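Ulance Neighbors Board > House & Home > Working from home

Topic: kitchen table as desk, anyone stuck with it?

marlo_pines
12/12/2021
ok so we moved to the Jodport side in June and the spare room is now the baby's room, so I work at the kitchen table. Every day. Clear breakfast, set up, clear it all again before dinner. My back hurts and my husband keeps finding paper clips in the butter dish. Anyone doing this long term?? Or do I just give up and buy a desk and put it in the hallway

tallgrass34
Buy the desk. Did the table thing for 7 months and my neck still clicks. Dining tables are too high for typing, all of them.

bettina_k
not all of them. mine is fine with a cushion on the chair. tallgrass you say this in every thread lol

tallgrass34
I say it in every thread since it's true in every thread. Cushion raises you, then your feet dangle. Then you need a footrest. Then you have bought half a desk.

Stevens Rd Dad
Footrest = old phone book. Free.

Hallway desk would be a no from me. Tried it at the Lisov apartment, everybody who walked past had to stop and tell me something. Got nothing done and the coats kept falling on me.

marlo_pines
The coats are a good point. Our hallway is mostly coats.
What do you all do about the clearing up though, that's the part that's killing me. Takes me forever at night and then again in the morning

quietporch
Tray. One big tray with a lip. Laptop, charger, notebook, pens, everything lives on it. Lift the tray, work's over. Goes on top of the fridge. Been doing it two years and I won't go back

bettina_k
seconding tray. mine is a rolling cart though, tray got too heavy once I added the second screen

tallgrass34
A rolling cart that size costs more than a used desk. Just saying.

bettina_k
mine was free, from my sister, so no

Zdeňka Hrnčiar
Different opinion here, sorry. I stopped clearing. We eat at one end and I work at the other, and I put a strip of masking tape across the table so the kids know. Food side, work side. First week was a mess and there was jam on an invoice, but they got used to it and now it's them yelling at ME when my mug goes over the line. The table is long so this maybe doesnt work for a small one.

quietporch
Could not live like that. Looking at invoices while I eat my soup? The whole point is you put it away and it's gone.

Zdeňka Hrnčiar
I look at my children while I eat my soup, the invoices are quieter

Stevens Rd Dad
Team tape. How long is the table tho

Zdeňka Hrnčiar
Seats 6 if nobody is working. Four when I am. At holidays we clear it all and I lose something every time, last year it was the stapler.

oldmill_jo
Long post, skip if you want. The real question is what has to stay on the table and what only stays there out of habit. Did a big sort last weekend and most of what I was moving back and forth I didn't even use. Hole punch, gone. Paper tray, gone. Two calculators, why.

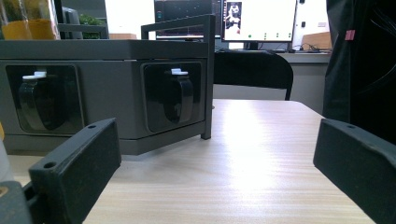

Depth is what I'd measure before buying anything, tray or cart or whatever. Ppl measure how wide a table is and forget front to back, then the keyboard hangs off the edge. Anything boxy eats up a ton of room, like that gray thing on the left, so shove it to one side and turn it at an angle same as there, then you still get a clear strip of wood to put your elbows on. I do the same with my file box. Also pale wood shows pen marks like crazy, put something down under your paper.

marlo_pines
ok just measured, it is 34 inches front to back. Is that good?

tallgrass34
That's better than most desks. Annoyed to be typing this.

bettina_k
SCREENSHOT

oldmill_jo
34 is plenty. Keep the table. Fix the chair first, that's where your back is coming from

marlo_pines
chair is a wooden one from my mother in law, no padding, one leg shorter then the others

Stevens Rd Dad
well there you go

quietporch
Chair, then tray. In that order. And get the paper clips out of the kitchen completely, use a binder clip, you can at least see those before you bite one

marlo_pines
going to look at chairs tomorrow. tray too probably. Is there a size that fits on top of a fridge or do I have to measure that as well

quietporch
measure that as well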